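弗勒科夫火山（Flerkov）

弗勒科夫火山是布雷尔科拉岛（Brerkora）北部的一座层状火山，岛上唯一有历史喷发记录的火山。当地渔民多称“北山”。最近一次大规模喷发造成全岛停水、北岸居民撤离，也是本条目的主要内容。早期活动资料很少，见下。

名称
“弗勒科夫”一名最早见于1739年的一份航海日志，原文拼写混乱，同一页里有三种写法。后来的地图统一用现名。普拉特纳（Plattner）是火山南坡的村子，有些旧文献把山和村混着叫，引用时要注意。

地理
山体位于岛的北端，三面临海。南坡较缓，有梯田和牧场，北坡为陡崖，无人居住。山顶火口呈椭圆形，缺口朝东北，熔岩和碎屑流大多由此入海。主要溪流两条，均发源于南坡，是维瓦赫（Vivach）镇的饮用水来源。维瓦赫是全岛最大的聚居点，有港口、诊所和一所中学。普拉特纳到维瓦赫只有一条公路，沿海岸走，雨季常塌方。

喷发历史
1739年：有记录的首次喷发。日志称“海面浮石，船行困难”，没有伤亡记载。
此后长期平静，仅有零星喷气。岛上老人口传中有一次“黑雨”，年份不祥，沉积物里也没找到对应的层位。
近次喷发：见下节。

近次喷发
前兆始于当年八月，南坡井水变浑，随后小震增多。观测员托奎尔·克尔（Torquil Kerr）连续上报，警戒级别两次上调。十月某日凌晨四时许主喷发开始，灰柱向西南偏移，正好盖住普拉特纳和维瓦赫。天亮推迟了几个小时。街灯全天开着，后来电也停了。

撤离在主喷发前一晚已经开始。普拉特纳全村转移，北岸农户随后，共2000人离家，大部分走海路，因为公路当晚就断了。渔船、渡轮都用上了。时任岛务主管阿格尼丝·考伊（Agnes Cowie）下令优先运送诊所病人和有幼儿的家庭。有33户起初拒绝离开，主要是舍不得牲畜，第二天上午才由第二批船接走。无人死亡。有人因吸入火山灰就诊，具体数字各方说法不一，此处不列。

火山灰落在屋顶，遇雨后变重，普拉特纳有屋顶塌落，学校礼堂也在内。牧场损失较大，牛羊无草可吃，饲料要从外面运。

供水问题
比房屋更麻烦的是水。两条溪流都被灰堵了，取水口的滤网一个上午要清好几次，最后干脆关掉。维瓦赫水厂停运。应急阶段每天由船运来500桶饮用水，在港口和中学两处发放，洗衣、冲厕用海水。屋顶集雨的水柜也大多进了灰，需要放空、刷洗再接水。水厂工程师基尔斯廷·格思里（Kirstin Guthrie）主持了取水口改造，新取水口移到溪流上游的一处泉眼，加了沉砂池。旧取水口保留备用。

安置与返回
撤离者先住在维瓦赫南面的教堂、学校和私人住家，灰情加重后一部分转往邻岛。安置点按村分片，每片推一名联络人。儿童课程在第二周恢复，半天制。普拉特纳居民返回分三批，先是男女劳力回去清灰，再是家庭，最后是老人。少数家庭没有回去，在维瓦赫南郊另建了房，当地叫“新普拉特纳”，不是正式地名。

清出的灰堆在旧采石场，一部分后来掺进了路基，修海岸公路时用掉不少。
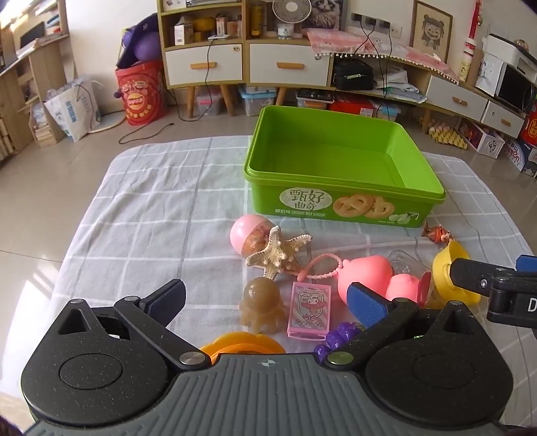 火山灰落进屋顶水柜以后，水还能喝吗？
通常先不要喝，等灰沉底后倒掉上层浑水、清洗水柜，再接的水经过过滤和检验才可饮用，期间以发放的桶装水为准。

监测
喷发前全岛只有一台地震仪，放在维瓦赫中学的地下室。喷发后增设了南坡和东岸两个台站，数据每小时传回。井水温度由村民手工抄录，早晚各一次。鲁里·道（Ruaridh Dow）整理过这套手抄记录，认为水位变化比小震早出现，但样本太少，同行意见并不一致。北坡崖下没有台站，船只在风浪大时无法靠岸，这一块的资料至今空缺。

警戒分四级，绿、黄、橙、红。橙级起禁止进入火口区，红级撤离普拉特纳及北岸。警报用教堂的钟和港口汽笛，长鸣三次。现为绿级，登山需登记。

文献
艾尔莎·莱恩（Ailsa Laing）编有岛民口述集，收录撤离当晚的船上经历，其中渡轮一章引用较多。1739年日志的抄本存维瓦赫镇图书室，原件下落不明。观测站月报自喷发后开始按月刊印，早几期有缺页。

参见
布雷尔科拉岛；维瓦赫；层状火山；火山灰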